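Nolby library opens a quiet study room

9/20/25

The public library in Nolby has opened a new study room on its upper floor. The room was used for storing old newspapers until July, when the papers were moved to the town archive in Deven.

There are 40 seats in the room, and each one has a lamp and a power outlet. Visitors can reserve a seat for up to 3 hours at the front desk or on the library's website. A library card is necessary for this, but it is free for all residents of the town and costs nothing for students who come from outside.

The library received many requests for such a place in the last years. The reading hall downstairs is popular with families, and it becomes noisy in the afternoon. In the spring, 300 visitors answered a survey, and most of them asked for more quiet places and longer hours in the evening. The second wish is also partly fulfilled — the study room stays open until 9 p.m. during the exam period.

The furniture was made by Lultex, a workshop in the same town. The Brandão bakery, which is located across the street, will offer a lower price on coffee to people who show a seat reservation from the same day. Food is not allowed in the study room, but water in a closed bottle is accepted.
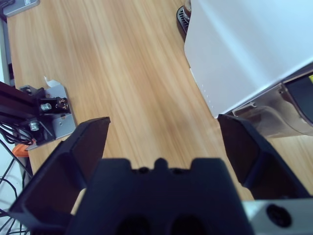
A light wooden desk surface with streaked grain.

The library asks visitors to switch their phones to silent before they go up the stairs. Group work is still possible in the two small rooms near the entrance. Seats which stay empty for more than 40 minutes after the reserved time will be given to the next person on the list.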